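Archive home | Threads | Authors | Previous | Next | Search

Subject: Re: Is the fishing in Pletero worth the bother?
List: cozy-games

Hi everyone,

Sorry for the slow answer, I wanted to get through the winter chapter before opening my mouth. Somebody asked last month:

> I'm in my second year in Pletero and my farm is doing fine on turnips
> and goats, but I can't stand the fishing. The bar moves too fast for
> me and I lose the bait every time. Can I skip it and still get the
> harbor rebuilt? And is the Hirvonen shop ever worth buying from? The
> prices look crazy next to the market stall.

You can skip nearly all of it! I did my whole first save with one rod and a bad attitude. The harbor needs 4000 coins and 40 planks, and the game doesn't care where the coins come from. Goat cheese will get you there by the end of fall if you keep the herd indoors when it rains (mine sulk for two mornings after a soaking and give no milk at all, poor things).

The one fish you do need is the silver pike for the lighthouse keeper, and you can trade for that one. Go to the Vustov ferry landing after 8 in the evening with a jar of plum jam and talk to the woman on the bench. It has to be plum. I tried quince, I tried pear, and she just told me about her knees again.
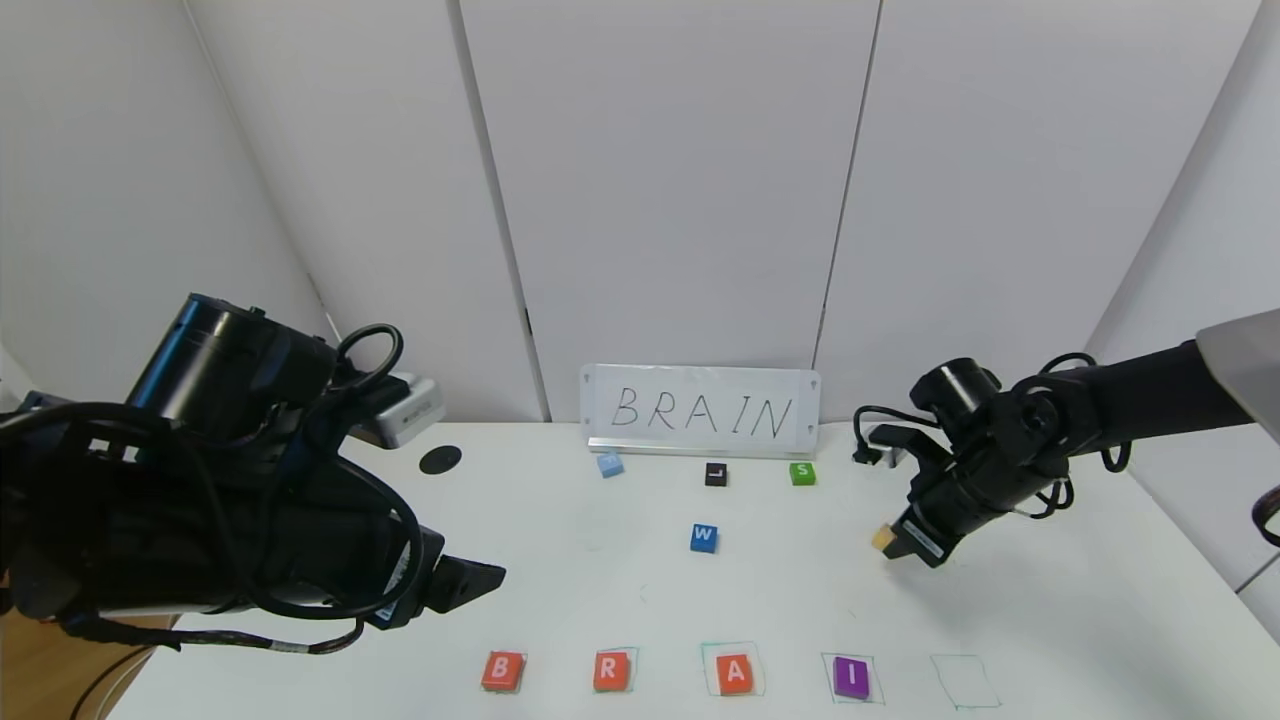 The BRAIN sign and some of the letter cubes

As for Hirvonen, yes, the prices are steep, and I grumbled about them for a whole year too. But the seed packets there grow one day faster than the market ones, and over a season of melons that gives you an extra harvest. The big greenhouse kit is 1125 coins and I'd buy it before the second barn, myself. The lamps and rugs you can leave alone unless you love them. I bought the green rug. I love the green rug.

One more thing while I'm rambling: if you're playing the Trornell patch, save before the bridge festival. My game froze during the lantern song and I lost a full day of planting, and I know at least one other person here had the same trouble. Turning off the crowd sounds got me past it on the next try.

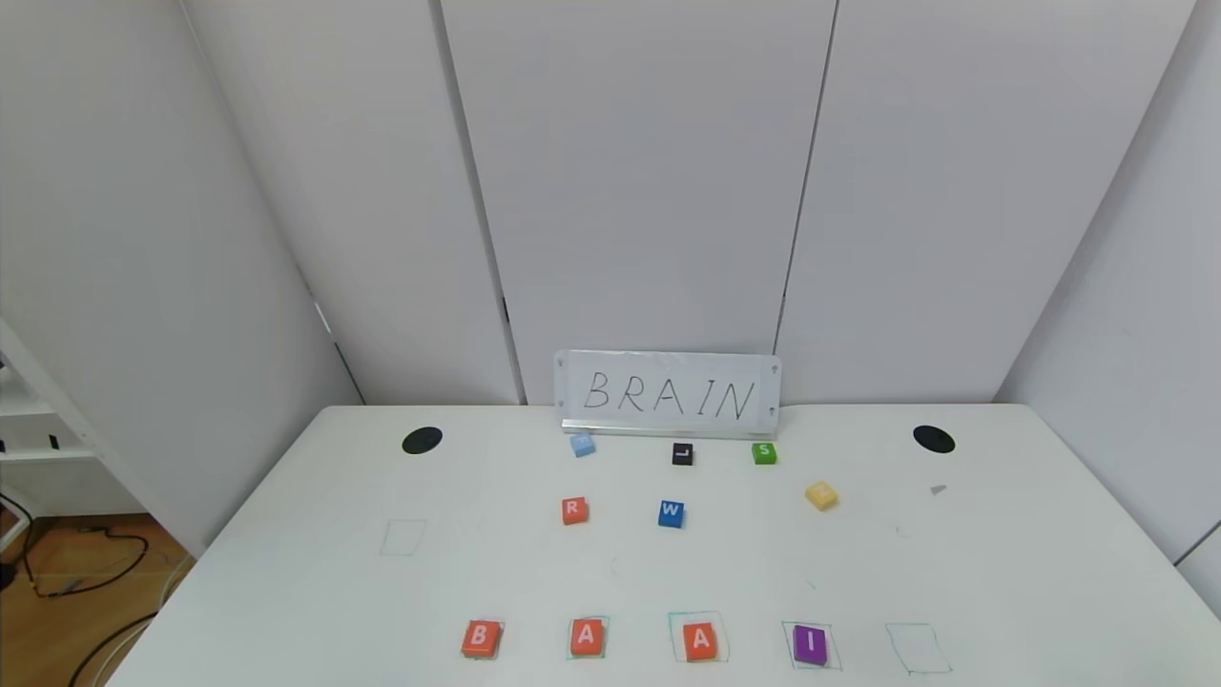 Marisol wrote back to me off the list that the jam trade still works in Trornell, but only once you've given the ferry woman a present in summer, and that the greenhouse kit drops in price if you have 72 friendship points with the shop. So there you go, I've been overpaying all this time.

Let us know how the harbor comes along, and give the goats a pat from me.

Warmly,
Odette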